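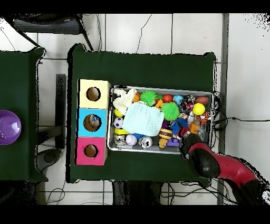 Brodley Manipulation Software Group
Minutes of the Regular Meeting, March

The meeting was called to order at 9:30 a.m. on Friday. Mitra Shahbazi presided. Regula Trummer recorded the minutes.

1. Previous minutes
The minutes of the February meeting were approved with one correction: the planner release listed under item 4 is Fulline build 884, and the branch name was struck.

2. Perception
Ms. Trummer reported that the labeled set for mixed-toy bins now stands at 2871 images, of which 2063 have been reviewed. Segmentation of knitted cloth over other items remains the main source of error. The mask is often merged with whatever lies underneath, and the grasp point is then placed on the wrong item. Spiky balls are segmented well but their depth readings are noisy.
Action: Ms. Trummer to retrain with the reviewed images only and circulate results.

3. Planning and control
The group discussed approach paths near the rim of the bin. The planner currently treats the rim as a solid wall with a fixed margin, and 132 candidate grasps in the last log were rejected on that basis. Ms. Shahbazi proposed a margin that depends on gripper tilt. Agreed, subject to review of the force limits in the Akbari controller.

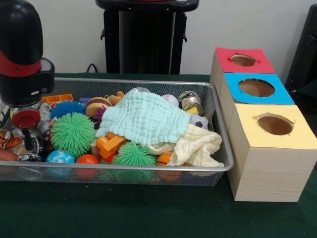 Figure 1. Gripper at the left end of the toy basket, with the three boxes at right.

The box openings were also discussed. Hole centers are estimated once at startup and are not updated if a box shifts. It was agreed to re-estimate them before each placement.
Action: Ms. Shahbazi to draft the change and open a ticket.

4. Tooling
Log replay fails when camera and joint timestamps come from different clocks. The Skornport office has asked for a fix before it adopts the tool. Deferred until the retraining is complete.

5. Other business
None.

The meeting was adjourned at 10:40 a.m.

Respectfully submitted,
Regula Trummer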